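3. Rehearsal structure and seating

3.1 The orchestra

The Bernmont Community Orchestra is an amateur ensemble that rehearses once a week from early fall through July. Its strings are mostly adults who played in school and came back to the instrument later. The winds and brass are a mix of music teachers, retired military band players, and students. There is no audition for the strings. Wind players are admitted when a chair opens, after sitting in for two rehearsals.

We chose this group for two reasons. Its music library holds complete rehearsal notes for the past several seasons, and the conductor, Hậu Khổng, was willing to change the seating plan between concert sets. Most amateur orchestras are reluctant to do this, as players become attached to a stand partner and a line of sight.

The study covered 18 rehearsals, divided evenly between the two seating plans. In the first plan, which the orchestra had used for years, the first and second violins sat together on the conductor's left, with violas and cellos on the right and the basses behind the cellos. In the second plan the violins were divided on either side of the podium, the cellos and violas moved to the center, and the basses stood in a row at the back. The winds kept their places in both.

3.2 Repertoire

Each plan was used for one concert set. The sets were matched as closely as the season allowed. Both opened with a short overture, both included a concerto with a local soloist, and both ended with a four-movement symphony from the nineteenth century. The symphonies differed in one respect that matters for our results: the second has long passages in which the first and second violins trade phrases, and the first has very few. We return to this in Section 5.

Parts were bowed in advance by the section leaders. In earlier seasons bowings had been settled at the first rehearsal of each set, which took up a good deal of time and would have made the opening rehearsals hard to compare with the later ones. 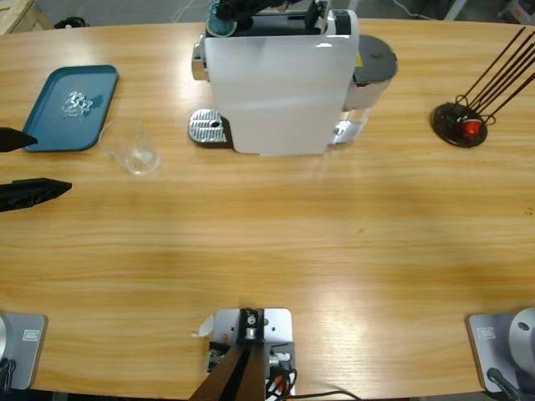 Rehearsals began at 7:15 in the evening and ran for two and a half hours, with a break of 12 minutes. The conductor worked from a written plan that listed the passages to be covered but gave no timings. He was not told which features of the rehearsal we would be measuring, though he knew that the study concerned seating.

3.3 Measures

We recorded every rehearsal from two fixed microphones in the hall and later marked each stop, meaning any point at which the conductor halted the playing before the end of a planned passage. Each stop was assigned to one of four causes: ensemble (players not together), intonation, balance, or other. The last group includes wrong notes, missed repeats, and questions from players about their parts. Where two causes were given in the same stop, we used the one the conductor mentioned first.

Two listeners coded the recordings separately. Both were experienced orchestral players and neither belonged to the ensemble. They differed most often on whether a stop was for ensemble or for balance. This happened mainly in tutti passages, where the conductor's remarks were brief and could be taken either way. All differences were settled by listening again together.

Players also filled out a one-page form after the final rehearsal of each set. It asked how well they could hear their own section, the section opposite, and the winds, and it left space for comments. We received 22 forms from string players who had attended under both plans, and only these are used in the comparison.

Figure 1. Glass cup and strainer disc.
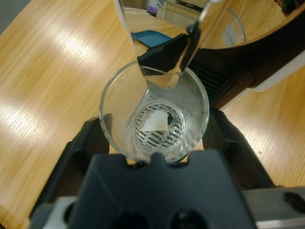 3.4 Limits of the design

The order of the two plans could not be reversed within one season, so any general improvement in the orchestra's playing over the year is mixed in with the change of seating. We tried to reduce this effect by comparing the early rehearsals of one set with the early rehearsals of the other, and the late with the late. It does not remove the problem.

Attendance also varied. The viola section was short for much of the second set, and on three evenings the second violins were led by a substitute. We kept these rehearsals in the analysis and note them where they appear to affect the counts.

The hall itself is dry and has a low stage ceiling. It seats 200 and was usually empty during rehearsals. Players who sat under the rear of the ceiling reported difficulty hearing the violins under either plan, and several of the basses said the same. A hall with a higher ceiling might give a different result, and we make no claim about concert conditions, where the audience would change the sound.

Finally, the wind section was not asked to fill out the form. Two of the wind players told us in conversation that they found the divided violins harder to follow at entrances after long rests. Their remarks suggest that a later study should include the full orchestra.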